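3.2 Condition of the returned machines

The second part of our study concerns the desktop computers which small offices give back when the lease is finished. We followed 1,508 machines collected by the leasing firm Vesorel and asked only one question of each: was it still good enough to be used by another office? The age of a machine was known from the lease papers, but its condition had to be judged with the side panel removed.
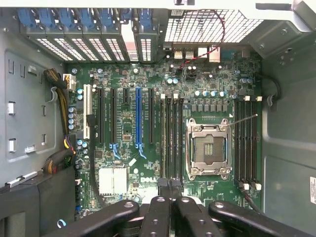
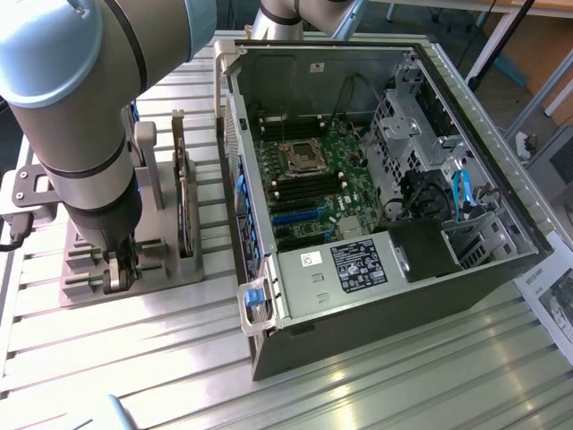

Figure 2. Desktop computer cases with the interior exposed.

The judgement followed a short written form. The person who filled it in noted the state of the board, the ports and the expansion slots, and gave one of two marks, "reuse" or "parts". We did not allow a middle mark, as in our first trial in June it was chosen too often and told us very little.

The main result is that age explained less than we had expected. Of all the machines, 70 per cent received the mark "reuse", and many of these had already served two full leases. The length of the lease itself seems to matter more. Offices which had a contract of 18 months returned their machines in better order than offices with longer contracts, even when the machines were equally old. We suppose that a user who knows the date of return takes more care, but our data cannot prove this.

A second point concerns the letters sent by the lessor. Vesorel reminds its customers by post before the end of the contract, while Dumitrescu, the smaller lessor in our comparison, sends no reminder. The late returns at Dumitrescu were more frequent, and the power cables were often missing. Such small losses are rarely mentioned in the literature on leasing, although they make the resale slower.

In the next section we compare the resale prices of both firms.

Comments (2)

Tutetti: Did you look at laptops also? In our office these come back in a much worse state.

Jako: Useful section, but I would like to see the form itself in an appendix.

Shared 18 times
Contact | Copyright | Back to top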